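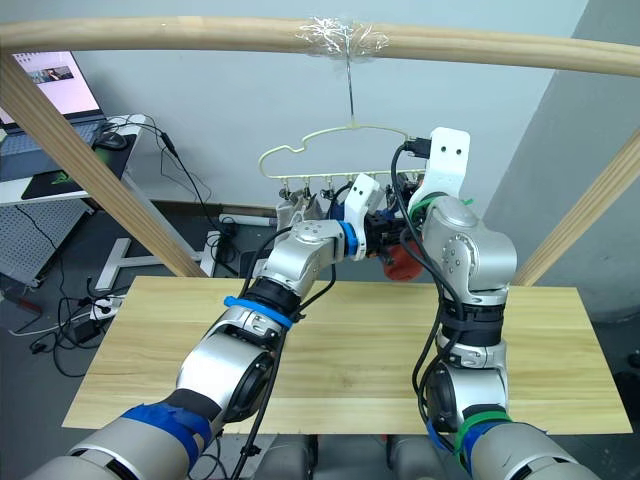
Starting a thread on the gripper comparison, since several of you asked which fingers I'm keeping on the two arms. I'll add to it as I get through the notes.

1/ Two candidates. The Troltel fingers are stiff and narrow. The Flonley fingers are a bit wider with a softer pad. Both sets bolt to the same gripper body, so a swap takes me 5 minutes per arm.

2/ The task is a clothes hanger with a row of clips on the bottom bar. One arm steadies the bar, the other pinches a clip open. Then they trade sides. I like this test because the hanger moves when you touch it. A part clamped to a table will forgive almost anything.

3/ The hanger hooks over a wooden pole. In the first runs the hook slid along the pole every time an arm bumped the bar, and I was measuring the pole more than the fingers. Clear tape around the hook fixed that. It can still swing, it just can't travel.

4/ I ran 300 attempts per finger set, in blocks of 20. Same speed limits, same start pose, same controller settings. An attempt counts if the clip opens and the hanger stays on the pole. Opening it partway is a miss.

5/ Result on pinching: Troltel wins. The narrow tip gets between two clips without touching the neighbor. The Flonley pad catches the next clip over when the approach is even slightly off, and then you have two clips moving and a grip that doesn't close right.

6/ Result on holding the bar: Flonley wins, and by more than I expected. The stiff fingers push the bar away before they close on it. With the soft pad the bar settles in.

7/ Waldemar Tomaszewski asked if I tried one of each. Yes, that was the last week of testing. Flonley on the holding side, Troltel on the pinching side. It beats either matched set, but you lose the ability to trade sides, so the planner has half as many options when a clip is at the far end.

8/ Cables. Mine run on the outside of the arms with slack at the elbow. If you route them tight, the wrist will find the limit for you at the worst pose. I lost a morning to this in the first setup. Leave more slack than looks neat.

9/ Colored straps and zip ties on the arms help more than you'd think when you're going back through video. I can say "green arm" in my notes and not stop to work out whose left I mean.

10/ Controller. I started on the Girard and moved to the Vusska partway through, then threw out everything from before the move and ran it again. The Girard is fine for one arm. With both arms near the same bar I wanted tighter timing between them, and the Vusska gave me that without extra work.

11/ Force limit matters as much as finger shape. Too low and the clip springs shut. Too high and the whole hanger twists toward the pinching arm. I settled on one value for both finger sets, which probably costs Flonley a few attempts. Jaxon Cormier thinks I should have tuned each set separately. Fair point. I wanted the simple comparison first.

12/ Camera is at the head, looking down past both arms. The fingers block the clips in the last part of the approach. A wrist camera would help there and I have one here, still in the box.

13/ Next: separate force limits for each set, then the wrist camera. I have the arms until August. If you have run thin clips with a different pad material, tell me which one and how long it lasted.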